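Last updated: 2025-12-03

Subject: Re: Headset cables in the shared box - how do you store them?

Hello all,

thank you for the answers so far. I was reading the list only in the evenings, so I reply to several points at once. First the part I want to answer, from the earlier message:

> We have now the same problem in Zirnetti that the Pristura office
> described in September. The wired headphones come back to the box
> with the cable wound very tightly around the headband. After some
> months the sound goes away on one side, and then the whole headset
> is thrown out. Does anybody have a rule for this that people really
> follow? We tried a printed note in the lid and it made no difference.
> Also, is it worth repairing them, or should we simply buy cheaper
> ones and accept the loss?

We had the printed note too, with the same result. I think the note was too long. It had a drawing and five sentences, and a person who wants to go home does not read five sentences.

What we do now in the Leinonen rooms is more simple. The cable is never wound around the headband or the ear cups. You put the headphones on the table, you let the cable lie as it wants to lie, and you make wide loops from it, starting at the headphones and finishing with the plugs. If a loop wants to turn over, you let it turn over. Forcing it flat puts a twist in the wire, and the twist moves along until it reaches the ear cup, where the wire is weakest.

The white and black pair is the one I use when I explain this to new people, because the cable is long and thin and it shows every mistake.

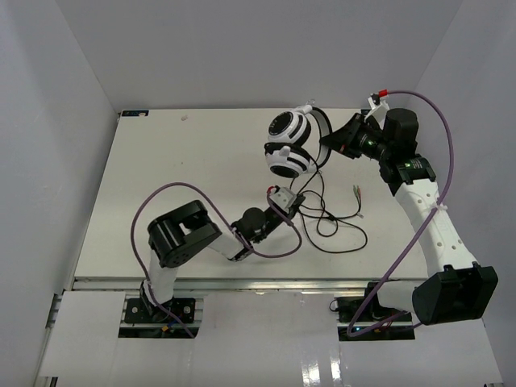
White and black over-ear pair, cable in loose loops, the two plugs side by side at the end.

Please look at the plug end. There are two slender plugs, one with a green section and one with a reddish section, and a small pale tag on the wire just below them. On our older headsets of this type green is for listening and red or pink is for the microphone, but please check your own sockets before you trust the colour. The tag is a good place to write the number of the headset. Before, we wrote the number on the ear cup with a marker, and it was gone after the first cleaning.

There is also a small black joint in the cable. I ask people to keep this part free when they put the tie on. If you tie over the joint, it presses on the wire beside it, and in our box this was the second most usual place for a break, after the ear cup.

About the tie: we use the soft kind that sticks to itself, bought as a roll and cut to length. A roll from Verkov costs us very little and lasts long. Rubber bands were a mistake. They became sticky in the warm cupboard and left a brown line on the light cables.

To the question of repair. Of the headsets with a fault that I opened this autumn, 2 had a broken wire directly at the ear cup, and these I could shorten and solder again. For a pair with good cushions I find it worth the evening. For a pair where the cushions are also finished I do not do it any more, and I only keep the cable for parts.

One thing I have not solved is the box itself. If the headsets lie on top of each other, the loops catch on the headbands and everybody pulls. Hooks would be better, but our cupboard door is too thin for screws. Has anyone used hooks that glue on, and do they hold the weight of a large headset over a longer time? I would be glad to hear the bad experiences too.

With kind regards from the Leinonen rooms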